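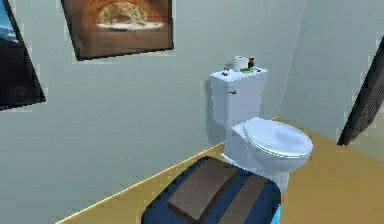

Barbieri Opens Furnished Rental Homes at Former Harcombe Mill

First tenants move into Russide as leasing begins on remaining units

DOLTON, Thursday, August 9, 2018 - Barbieri, the family-owned property company, today opened Russide, a group of 54 furnished rental apartments in the former Harcombe textile mill on the east bank of the river in Dolton. Nearly 70 percent of the apartments are already leased.

The building had been empty for nine years when Barbieri bought it from the city. Work started with the roof and the drains, and interior construction followed in February of last year. Two of the three original floors have been kept. The third was too badly damaged by water to save and has been rebuilt in steel and concrete behind the existing outside walls.

Russide is meant for people who need a home in Dolton for longer than a hotel stay and for less time than a standard lease. Rental terms run from one month to 11 months. The company expects most tenants to be nurses on short contracts, graduate students, people between house sales, and workers on the bridge replacement project.

"We had calls every week from people who had a job here starting Monday and no place to put a suitcase," said Cosimo Vitale, president of Barbieri. "They did not want to buy a couch for a five-month contract. We owned plenty of apartments in town, but every one of them was empty when you got the keys."

Rent at the smallest studios begins at $881 per month. That price includes heat, water, trash pickup and internet service. Electricity is metered by apartment and billed at cost. The security deposit is $400 for all unit sizes and is returned within two weeks of move-out, less any charges for damage. There is no application fee.

Each apartment comes with a bed, a dresser, a table and chairs, a desk, window shades, basic cookware and one set of linens. Tenants may bring their own furniture if they wish, and the company will store the pieces it removes for the length of the lease.

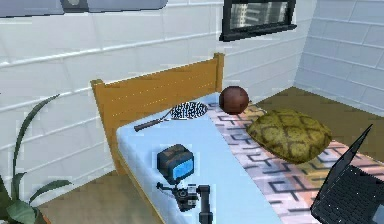 Fulvio Cirillo, who managed the conversion for Barbieri, said the hardest decisions involved the floor plans. The mill's columns stand on a tight grid, and the windows do not line up with them. His team drew up four different layouts before settling on one that gave every bedroom a window that opens.

"A mill is a deep building, and there is a lot of space in the middle that never sees daylight," Cirillo said. "We put the bathrooms, closets and storage lockers there. It cost us two apartments compared with the first plan, and I would make the same choice again."

Laundry machines are located on each floor and take cards or coins. A shared kitchen on the ground floor can be reserved by tenants for family meals and parties. The old loading dock has been enclosed for bicycle parking. The main stair, with its worn stone treads, was cleaned and fitted with a new handrail, and an elevator was added at the north end of the building.

Five of the ground-floor apartments have wider doors, lower counters and roll-in showers. Two of these are still available.

Parking is in the gravel lot across Harcombe Street. One space per apartment is included in the rent, and second spaces may be rented by the month when there is room. The Number 6 bus stops at the front gate and reaches downtown Dolton in 12 minutes.

Neighbors raised concerns about traffic and noise during the planning process. In response, Barbieri moved the lot entrance away from the elementary school crossing and agreed to keep deliveries to daytime hours. The company also paid for a new sidewalk between the mill and the river path. The sidewalk opened to the public last month.

"My father worked in this building for a short time when he was young, on the second floor, and he did not like it much," Vitale said. "He came to see it last week. He thought the rooms were fine. He wanted to know what we had done with the clock."

The clock, which hung over the main gate, is being repaired and will be put back in the fall.

A second phase of work is planned for the smaller dye house at the rear of the property. Barbieri has not set a start date and has not decided if the space will be used for apartments or offices. A public meeting will be held before any plans are filed with the city.

Leasing and Tours

The Russide leasing office is on the ground floor, to the left of the main entrance. It is open Monday through Friday from 9 a.m. to 5:30 p.m. and Saturday from 10 a.m. to 2 p.m. Tours take half an hour and do not need to be booked ahead, except for groups of five or more. Applicants should bring photo identification and proof of income or an offer letter from an employer. Pets under 40 pounds are accepted in first-floor apartments with a separate pet agreement.

About Barbieri

Barbieri owns and manages rental housing and small commercial buildings in Dolton and nearby towns. The company handles its own maintenance and leasing from its office on Canal Street.

Media contact: Fulvio Cirillo, Barbieri, Dolton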